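Mesh bags or one big crate for the weekly vegetables?

Household and Kitchen > Storage and Shopping
9 replies, 314 views

flumholm_anna wrote:
Hello to all. Since May I pick up a vegetable share for our building, and I need advice about how to divide it. The farm gives everything in one plastic crate, mixed. Five households take from it. Until now I put each portion in a paper bag, but the paper becomes soft at the bottom when the lettuce is wet, and two times the bag opened on the stairs. Now I think about the mesh bags, the kind you can wash. Does somebody use them for a mixed portion, so fruit and vegetables together? I am afraid that the heavy things press the soft things.

Gurow22 wrote:
We use mesh for three years. Buy the ones with a colored band at the opening, because the band keeps the mouth a little bit open and you can fill with one hand. The ones with only a thin string fall closed all the time and you become angry.
About pressing: yes, it happens. Potatoes and carrots first, tomatoes at the end.

Harpreet Hawthorne wrote:
I don't agree with mesh for everything. For onions, apples, citrus, fine. For leaves it is bad. Chard in a mesh bag on the kitchen counter is sad after one afternoon. My mother wraps the leaves in a damp cloth and puts them in a closed box, and they stay good for a week.

flumholm_anna wrote:
Thank you both. Harpreet, the people come to take the bags between 5 and 6 in the evening, and I pack at 4, so the leaves stay in the bag maybe two hours. Is it still too long for you?

Harpreet Hawthorne wrote:
Two hours is okay if it is not in the sun. I would still give the leaves separately.

skekness_k wrote:
I pack for a bigger group, on a good week nearly 100 bags, so maybe my way is too much for five families. But the order of work is the same. I put the crate on one side of the table and the bag in front of me, and I never lift the crate again until it is empty.

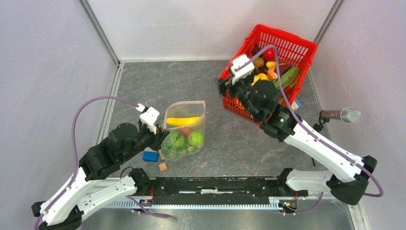
My rule is that I look through the crate before I touch the first bag. When everything is mixed, the big leafy things lie across the others and hide them, and you discover the second banana when all the bags are closed. A red crate like this one, with slots in the sides, is good because the soil falls out, but you want a table that you can wipe. With the mesh I can also check a bag without opening it. You see the green ones, the red one and the long yellow one on top, and you know what is still missing. With paper I had to open again and again.

Gurow22 wrote:
Skekness, I would take the leafy one out first and put it on the side. If it stays over the pile you break the ribs each time you reach under.

skekness_k wrote:
Yes, many people do it so. I had the problem that the leaves on the side were forgotten and at the end I had leaves and no open bags. But for five portions you will not forget, so maybe your way is better for Anna.

amegashie_home wrote:
Can I ask about the weight? My scale shows 205 grams more when I weigh in a bowl, and I always forget to take it off. Mesh bags are so light that I put them directly on the scale and I don't correct anything. For me this is the best reason. The worst reason is the washing — carrot tops get stuck in the small holes and you must pick them out by hand. Turn the bag inside out before you wash it, cold water, no dryer.

flumholm_anna wrote:
I ordered 22 bags with the band, so each household has enough for the exchange, and some stay with me for the weeks when people don't bring them back. The leaves I will give separately in a cloth, as Harpreet says. My neighbor on the third floor already asked if she can have her bananas not in the bag at all, because they become brown next to the apples. Does this also happen in mesh, or only in closed bags?

Harpreet Hawthorne wrote:
Also in mesh, but slower. Give her the bananas in the hand.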